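Chapter 7

Recording a Task by Hand

In Chapter 6 your team built a simple arm controller and moved the gripper through a list of fixed positions. That method works when every object stays where it was put. It fails as soon as a lid is half open or a bowl has been pushed toward the back of the counter. In this chapter you will collect demonstrations instead. A person carries out the task with a hand-held gripper, the camera on the tool records what the gripper sees, and the recordings are later used to train a controller.

By the end of the chapter you should be able to:

write a task sheet that two people can follow in the same way
check a hand-held gripper and its camera before a session
record a set of demonstrations and keep a log of them
decide which recordings to keep and which to drop

You will need the gripper and charger from the class kit, a table at normal working height, one appliance with a hinged lid, one bowl that fits inside it, and your team notebook. Read Section 7.3 before you plug anything in. For most of the chapter the appliance stays unplugged.

7.1 The Fullcombe project

The examples in this chapter come from a student project at Fullcombe, where the robotics club spent one school year on kitchen tasks. The club entered the open class at the Lakthorpe meet, which asks each team to show one household task from start to finish. Two students, Ilango Shetty and Remzi Duman, ran the recording sessions and wrote the notes that are quoted here with their permission.

The club began in October with a cup and a shelf. The cup task went well, and the students moved on to appliances too early. Their first task sheet for the appliance had one line: "Open it and put the bowl in." Shetty opened the lid from the front corner. Duman opened it from the middle and moved the bowl before the lid had stopped. Both had followed the sheet. When the club trained a controller on the mixed recordings, the arm went to a point between the two grips and closed on nothing.

The second sheet split the task into stages: approach, lid, bowl, withdraw. Each stage had a starting position and an ending position, and the person recording paused for a moment between them. The pause looks like wasted time on playback. It gives the software a clean place to divide one stage from the next, and it gives the person a chance to check their grip.

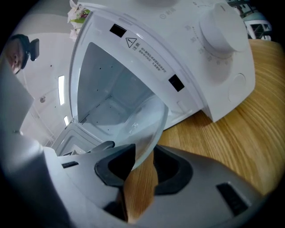 Page 143

With the lid swung open, the chamber can be seen from the tool, and so can the clear bowl inside it. The gripper takes up much of the lower part of the view. This is normal for a camera mounted on the tool, and the controller needs to see the gripper along with the object it is working on. Notice how far the appliance is tilted in the view. The table has not moved; the tool is turned. A person holding a gripper turns the wrist without thinking about it, and the horizon in a recording may swing a long way during one short reach.

Clear containers deserve special attention. A bowl like this one shows up mostly by its rim, where it catches the light, and its sides take on the look of whatever is behind them. The Fullcombe students had planned to use depth readings for the bowl stage and gave this up after the first week. Duman's note from Mon 26 February reads: "Depth is no good on the clear bowl. Use the rim. Come in slow from the open side and stop before you close."

Ceiling lights are another thing to plan for. When the tool points upward, bright panels enter the view and the camera may darken everything else to make up for them. Before a session, move the tool through the whole task once and watch the preview. If the inside of the chamber goes dark at any point, shift the appliance or change the angle of approach. Do not cover the lights. The controller will later run in the same room with the lights on.

7.2 Writing the task sheet

A task sheet is one page. It names the objects, says where each one starts, and lists the stages in order. Write each stage as an action with an end that another person could check. "Open the lid" is weak. "Lift the lid until it stays up without support" is better.

Leave out anything that is not part of the task. The knob and the button on an appliance are easy to bump while reaching past them, so say on the sheet whether they may be touched. The Fullcombe sheet said: "Do not touch controls. If you touch one, finish the run and mark it."

Labels are a separate matter. If the appliance has a warning label, read it before the first session. If it is in a language your team does not read, get it translated and keep the translation in your notebook.

Activity 7A. Write a task sheet for your own appliance. Trade sheets with another team. Carry out their task exactly as written, even where you think you know what they meant. Write down every place where you had to guess.

7.3 Before you record

Go through these checks at the start of every session and again after any break.

Charge. Start with a full battery. A tool that dies in the middle of a run leaves a file that may not open.

Lens. Wipe it with the cloth in the kit. Finger marks show up as haze around bright lights.

Jaws. Open and close them fully three times and confirm that the reading on the screen follows.

Table. Clear the path between your hand and the appliance. Items in the background can stay — a little variety behind the work helps the controller — but they should not be within reach of the jaws.

Power. The appliance is unplugged. Check the plug itself and do not rely on the switch.

The Wodesberg kit stores up to 12 runs before it has to be emptied. If your school uses the Chowdary kit, look up the limit in the teacher's guide and write it inside the front cover of your notebook.

Choose one person to hold the tool and one to keep the log. The log has a line for every run, including the bad ones, with the run number, the name of the person holding the tool, and a short remark. Change places when the holder's wrist gets tired, and note the change in the log.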